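# 夹爪做家务:擦桌子勉强及格,叠毛巾还早

**Fokisport,03/09/2019**

自动化设备商 Bradura 本周公布了一份内部测试纪要,内容是两指夹爪在家庭和小型门店杂务中的表现。测试共 38 项任务,每项任务重复 60 次。成功率达到 70% 的,公司归为“可继续开发”;低于这一数值的,暂时搁置。纪要没有给出产品上市时间。

负责测试的工程师 Sándor Bakos 把任务按接触方式分成三类:抓取放置、沿表面移动、处理柔性物。第一类结果最稳定,包括把杯子放回托盘、把罐头摆上货架、把散落的笔收进笔筒。第二类主要是擦拭和推扫,结果与桌面材质关系很大。第三类包括叠毛巾、套垃圾袋和整理购物袋,全部未达标。

## 先由人来做一遍

测试没有从机械臂开始。操作人员先手持夹爪完成任务,记录指尖开合、接触时刻和行进路线,再由程序在机械臂上复现。Bakos 认为,这种做法可以把两个问题分开:一是两根手指在几何上能否完成该动作,二是控制程序能否学会。如果人拿着夹爪也做不到,后面的工作就没有必要展开。

按此标准,有几项任务在第一阶段即被淘汰。从桌面拾取一张平放的收据就是其中之一。指面较宽,指尖在桌面上找不到可以插入的缝隙,操作人员只能把纸推到桌沿再夹。门店收银台往往带挡边,推到桌沿这条路线不一定存在。

硬币的情况类似。换用较薄的指尖后可以夹起,但薄指尖在提起满瓶洗涤剂时会发生偏转,瓶身随之倾斜。纪要建议保留两套指尖,由机器自行更换,同时承认更换机构会增加体积,也会拉长单次任务的时间。

## 桌面反光是主要误差来源

擦拭类任务中,失败多数与力控无关,问题出在视觉。浅色木纹桌面在顶灯下会出现一片发白的区域,木纹对比度随之下降。程序依靠纹理估计指尖相对桌面的位移,纹理变淡后,估计值开始漂移,擦拭路径之间便留下空隙。

近距离工作时,手指本身也会遮挡桌面,并在旁边投下柔和的阴影。早期版本的程序曾把阴影边缘判为污渍,反复擦拭同一位置。现行版本先扣除手指轮廓及其邻近区域,再做污渍检测,误判减少,代价是紧贴手指的一圈桌面需要等手指移开后才能检查。

测试人员还比较了不同张开宽度。两指张开较大时,中间可见的桌面更多,定位较为可靠;夹紧抹布后,可见区域缩小,程序只能更多依靠运动记录推算位置。因此每次擦拭之前,夹爪都要先张开,在空桌面上方停留片刻,建立参考。

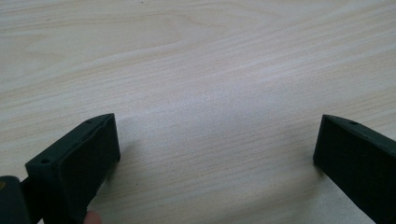

## 门店试用:补货可行,收尾仍靠人

日用品店 Quintana 参加了门店部分的测试。店长 Yvonne Pickering 提供了一组货架和一张打包台,任务包括补货、前移商品、清理台面。补货使用的是规格统一的硬包装,货箱由店员事先拆开。

Pickering 对补货结果基本满意,但指出计时方法有问题。测试从夹爪接触第一件商品时开始计时,拆箱、剪胶带、压平纸箱都不计入。“对店里来说,补货是从推车出库房算起的。纸箱还在过道里,这件事就没做完。”

商品前移的失败集中在软袋。薯片和纸巾包装受压后变形,夹爪松开时,商品会被指面带回一小段距离。测试组在指面内侧换用了摩擦较小的衬垫,回带现象减轻,但同一衬垫抓取玻璃瓶时容易打滑,最后只在软袋任务中保留。

清理台面一项,机器可以把纸屑推到指定角落,不能可靠地收进垃圾桶。店员 Tia Wainwright 参加了数轮对照,由她徒手完成同样的任务。她的说法是,台面上真正费时的是胶带残留,而胶带没有列入测试。Bakos 确认这一点,称残胶需要持续施加侧向力,目前的夹爪结构不适合。

## 家庭部分争议较大

家庭测试在 Skistness 的一套样板住房内进行,由 Poppy Inskip 负责现场记录。任务单上有收拾餐具、擦餐桌、把玩具放进箱子、叠毛巾等。

餐具一项中,碗和杯子达标,叉子没有。叉子平放时可抓取的高度很小,姿态又随机,夹爪常常夹住叉齿而不是叉柄。Inskip 的记录显示,若叉子搁在盘沿上,成功率明显上升,但这等于要求用餐者替机器摆好餐具。

玩具一项按件计算达标,按整箱计算不达标。程序能够逐件放入,却不会调整箱内已有物品的位置,箱子接近装满时,后放入的玩具会滑落。叠毛巾则在寻找布角这一步反复失败。操作人员手持一只夹爪时也难以完成,通常需要 2 只夹爪配合,其中一只按住布面。

独立顾问 Maureen Parsons 审阅了纪要草稿。她认为达标线的选取对家庭用户意义有限:在生产线上,失败件可以退回重做;在厨房里,一只掉落的碗意味着停机、清扫和补买。她建议把失败按后果分级,分别统计,并单列“需要人工介入的次数”。Bradura 接受了后一项建议,前一项尚未答复。

Parsons 还质疑样板房的代表性。那里的桌面平时不放东西,抽屉开合顺畅,地上没有充电线。她希望下一轮至少加入一间有人居住的厨房,并且不在测试前整理。

## 下一步

第二轮测试定于明年 January(1 月)开始,重点是反光台面和柔性物。测试组计划在夹爪侧面增加一个低角度光源,与顶灯交替点亮,用两次成像的差异找出反光区。叉子任务将改用较窄的指尖重测,收据和残胶任务暂不恢复。

纪要附录列出了全部任务的通过情况,但没有列出单次耗时。Bakos 表示耗时数据已经采集,因各项任务的起止定义不一致,需要重新标注后再发布。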